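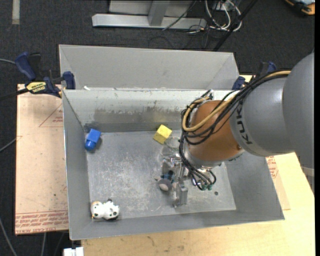 So who gets to reach into the bin while the arm is powered up? At Surkdale the rule is that one person holds the enable switch and that same person does the reaching, after the arm has been put in its stopped mode and the light has gone amber.

I'd asked that before I even had my visitor badge clipped on, and Theano Margaritis, who was showing six of us through the picking lab, looked delighted. I think most people ask how fast it goes!

The rulebook hangs by the door in a fat green binder. It runs to 128 pages, and Theano says new people read all of it, then sign, then get quizzed on the bits everyone skims (cables, mostly). Cables get checked at the start of every shift, from the base right out to the gripper, with somebody tugging gently at each connector. Clamps too. If a bin can be nudged by hand, the run doesn't start.

I loved the logbook. Every dropped item, every bump against a wall, every stop goes in, with initials. They were on entry 662 when we came by, and one of the earliest just says "cow, again." The items are a deliberate mix of soft and hard, toys and blocks and so on, and the list can't be changed halfway through a test. Somebody did that once in March and they threw out the whole batch.

My one grumble was the floor marking. The tape line was 30 inches from the table, and I watched two of our group drift over it while they were chatting — me included, I'm afraid. Wendt, where I went last year, has a low rail, and you simply can't wander past it. Theano wrote that down.

Coffee afterward was good, the parking wasn't. If you go, use the Forgate entrance and wear closed shoes, or they'll hand you a pair of very ugly loaners at the desk.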